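Clorklow Sample Inventory

Release notes and data card, revised 06/07/2024

Summary
The Clorklow Sample Inventory lists 386 soil samples held by the Lahtinen regional archive. Each record gives the sampling site, the depth, the soil type and the storage location. The inventory is intended for researchers who wish to request material or compare holdings.

Contents
samples.csv: one row per sample
sites.csv: site names and land use
codes.txt: meanings of the soil type codes

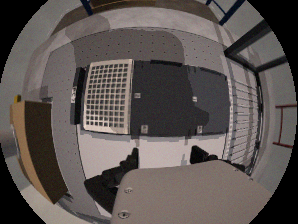
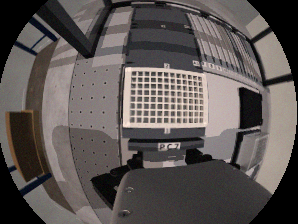
Venla Aaltonen

Collection
Samples were taken at 20 sites over 6 seasons. Depth is given in centimeters from the surface. Where the field sheet could not be read, the depth cell is left blank.

Known limits
Peat soils are under-represented. Land use was recorded at the time of sampling and has not been checked again. Two older site codes were merged in September, and earlier copies of the inventory should not be combined with this one.

Use
The files may be used for research and teaching with credit to the archive. Corrections should be sent to Arvo Ikonen, records office, with the sample number in the subject line.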